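Sorting and Folding Unit – Group Report
Delali Akolgo, Kiều Nông, Quang Cao
Supervisor: Thiện Kim

1. What we did

Our topic was clothes folding for the Hulter clothing drive. Clothes come in crumpled and have to go out flat so they fit on the Nasley shelves. Spent one Sunday on it plus two short evenings in November. Worked on a white table because dark things show up better on it – the green ones too, mostly.
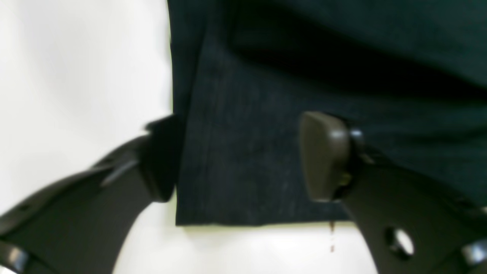
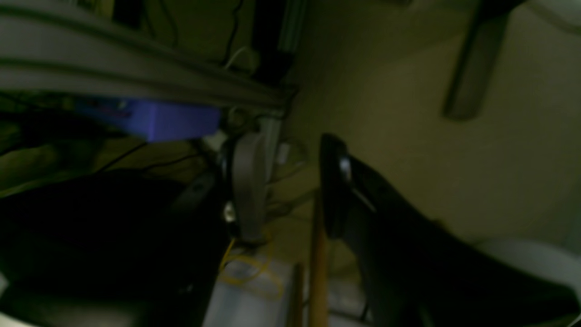
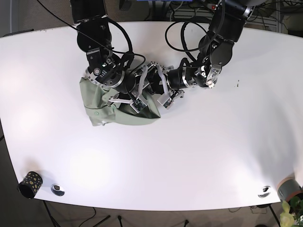

2. Materials

Mixed bag. Shirts, some trousers, a few things we never agreed on a name for. Navy and black were the worst to sort under the hall lights, we kept putting them in each others piles. Budget was $115, most went on shelf liners and labels. Shelf depth at Nasley is 300 mm and width is 600 mm, so two stacks side by side if the fold is right.

3. Method

Started with the fold off the Dekura sheet. Shake out, lay face down, sleeves in, bottom up to the collar. Fine for T-shirts. Button shirts slid around until Hạnh Cao showed us to do up the top button and one in the middle first. Added that to our steps.

Smoothing before folding matters more than we thought. If there's a twist left in the cloth the edge comes out crooked and the whole stack leans.

4. Problems

– Collars. Still don't sit flat.
– Heavy navy fabric springs back open, we ended up folding it in half one less time
– Quang's labels fell off on the first evening, wrong tape
– Kiều wrote the sizes in pen and then we changed the size groups, so had to redo them

5. Results

Shirts fit two stacks across with a bit of room. Trousers didnt, they need the lower shelf. Delali wants to try rolling them next term. The step sheet is pinned up in the Đồng room, pencil corrections included.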